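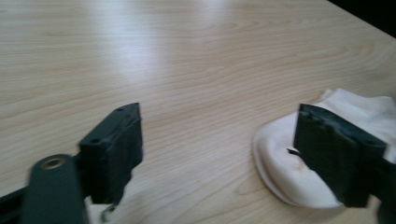
The white cloth, from "The Folding Club at Festuvholm"

Brayden Cormier had been at the pale table since the last bell, and by now he knew its grain about as well as he knew his own street, every long curve and loop of it, because when you spend an afternoon staring past two green fingers you have to look at something.

"Again," said Rosaire Pelletier, not unkindly, from behind her mug of tea. She had run the robotics club for longer than the school had had decent heating, and she said "again" the way other people say "bless you".

So he did it again. Squeeze, lift, lay down, fold. The club had promised 600 folds to go with their entry for the Skilta cup in May, every one of them done by hand with the gripper, so that the arm they were building (they called it Aoun, after the street where they had found its motor) would have plenty to learn from. They had 55. Dridmont, who had won the thing three years running, were said to have finished theirs before the holidays, though Brayden suspected Dridmont of spreading that about themselves.

The right finger met the cloth and the cloth bunched up around it, as it always did, like a cat that has decided to be heavy. The left finger was still out over bare wood.

"You're rushing that side," said Rosaire, coming round to look. "My grandmother ironed for a whole hotel, you know, and she used to say you should let the sheet come to you."

"It's not a sheet, miss."

"Well, no. But it doesn't know that."

He laughed in spite of himself, rolled his shoulders and brought the left finger slowly in.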